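# Project Report: Dropped Grips on the Cleltia Hand

Benjie Umali and Dexter Marquez
June 18, 2020

## 1. What we set out to do

Cleltia is a two-finger gripper arm that we built over two terms. The goal for this term was to have it handle small objects used in nail work: press-on tips, buffer blocks and wooden sticks. We picked these because they are light, cheap and shaped very differently from each other. To plan the motions we first watched how a person does the same job by hand.

## 2. The fault

During the January trials the gripper passed every test with the buffer block. When we moved on to the nail tips, it began closing past its set point. In one session of 30 grips it crushed 9 tips. On the last grip the fingers kept closing after the stop command and the motor stalled. The motor case was too hot to touch when Dexter pulled the plug.

We had an emergency stop button, but it only sent a message to the control program. The program was stuck in a loop waiting for the force sensor, so the message was never read. We should have tested this before putting the arm near anyone's hands.

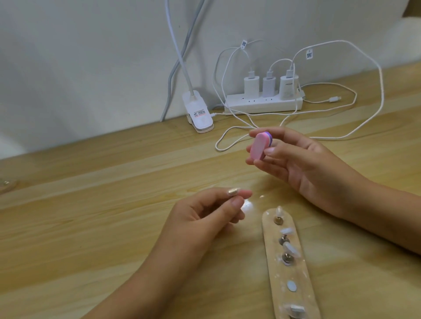
A person doing this work changes pressure all the time. A buffer can be pinched firmly between thumb and finger, and a press-on nail can't. Our program used one force limit for both, copied from the buffer trials, and it assumed the sensor would always answer.

## 3. Finding the cause

We suspected the sensor itself and swapped it for a spare from the Ustedard kit. The fault came back the same afternoon. Benjie then logged the signal line and saw that readings dropped out for up to 300 milliseconds whenever the wrist turned past a certain angle. The sensor wire was pinched under the Wiritz bracket. With no new reading, the program kept using the last one, which said the fingers were still open.

## 4. Changes made

- The sensor wire now runs outside the bracket with a loop of slack.
- If no reading arrives in time, the program cuts the motor.
- The stop button breaks the motor power directly.
- Each object has its own force limit.

After the changes we ran over 3,000 grips in the Tiongson lab without a crushed tip. We also unplugged the sensor on purpose in the middle of a grip, and the motor shut off each time.

## 5. Still open

The gripper drops a tip now and then when the tip is lying flat. We think the finger pads are too smooth. We haven't tried the arm with a person's hand in the work area again and don't plan to until the new stop circuit has been checked by the lab supervisor.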